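4.3 Recording a two-handed demonstration

This is the fun part! The Zokau method learns assembly from people, with no robot in the room, so the quality of your policy is decided right at the table. In our February trials, Florencia Valdebenito trained on 539 two-handed episodes of the toy task and got smoother handovers than we had ever seen from the older, single-hand set.

1. Sit square to the table and plug in both hand-held grippers. Wait for the tone from each one.
2. Put the toy body in the middle and lay the loose parts on the tabletop within reach.
3. Hold both grippers above the table, keep still, and start the episode.
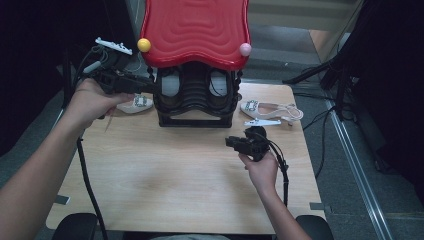
4. Pick up the first part and fit it at your normal pace. Small corrections are welcome – the policy learns a lot from a missed grasp followed by a good one.
5. When the last part is on, lift both grippers clear and stop the episode.

Note: Move the loose parts to new spots after every 5 episodes. Recep Kılıçarslan compared shuffled and fixed layouts on the Gandska test bench, and the shuffled set won easily, even with 109 fewer episodes.

Caution: Keep the gripper cables away from the parts. A snagged cable pulls on the wrist and leaves a jump in the recorded path. If you feel a tug, discard the episode and start again from step 2.

Episodes are saved to the Cabello folder as soon as you stop. Go on to 4.4 to check hand tracking before you start training.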